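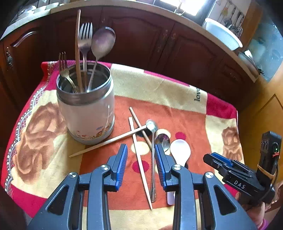 News from the sorting kitchen at Mottram

Since the middle of May the team at Mottram have been sharing their cutlery work with the Surker project, and I promised in the last newsletter that I would go over and find out how everybody was getting on with it. I meant to stay for an hour and ended up staying for lunch as well (thank you, Rok, the soup was lovely!).

Most of you know the job. Forks, spoons and chopsticks come back from our lunch clubs all mixed up together, and each one has to be picked up and put away where it belongs. There were 2,000 pieces in last week's returns, and until this spring every one of them went through the hands of the same four people, some of whom have wrists that complain about it by teatime.

What has changed is that part of each shift now goes on teaching. Staff take up the hand-held grippers and do the sorting with those, slowly and properly, and the recordings go to Petbridge, where the arm that will take over the heavier share is being trained. Jin-sol Shim has done 81 sessions so far, more than anyone else on the team, and she tells me chopsticks are the worst of the lot, as they roll away just when you think you have them. Spoons she has grown quite fond of.

I asked the question I know many of you have been asking, and Rok Dimitrov answered it plainly: hours at Mottram stay as they are until next spring, and teaching sessions are paid at the same rate as sorting. What happens after that is still being talked over, and I would rather say so than pretend it was settled. Jin-sol would like to move on to checking the arm's work. Rok would like somebody to fix the rota first.

If you fancy a turn with the grippers yourself, put your name on the sheet by the Mottram kitchen door. Sessions are short, and Jin-sol is a very patient teacher.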